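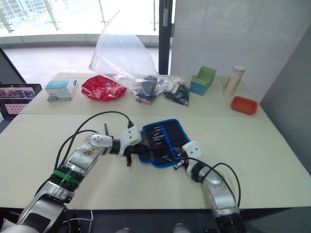 Tool roll task, both arms at the roll

Minutes, Ostia group meeting, Thursday, December 26, 2024

Present: Catarina Morais, Tien-fu Sin, and me on minutes again (I type fastest, so I guess it's mine for life).

1. Last time's minutes. Fine, apart from my spelling of Hisusine, now fixed.

2. Tool roll results. I went through the numbers for the two-arm policy. We have 578 demonstrations now, and I trained on 500 of them and kept the rest back for checking. Over 30 trials the arms got hold of the roll nearly every time, which made me very happy! Folding it over is another story. The left arm tends to start before the right one is ready, and then the fabric twists. Catarina thinks it's a timing problem in the demos themselves, and I think she's right – we all fold a bit differently when we're teleoperating.

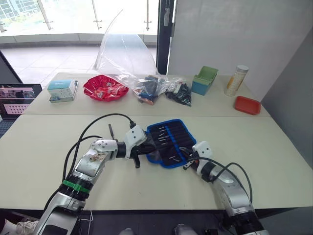

Tien-fu wasn't convinced and said he'd want to see the same trials with the roll starting at other angles before we blame the demos. Fair enough. We agreed I'd run those first and leave the training set alone until then.

3. Write-up. Catarina has a draft of the methods section. We argued over whether grasping and folding get separate success rates (yes, they do, I won that one).

4. Serkby visit. Moved to the next meeting, we ran out of time.

To do: angle trials (me), demo timing plots (Catarina), comments on the draft (Tien-fu).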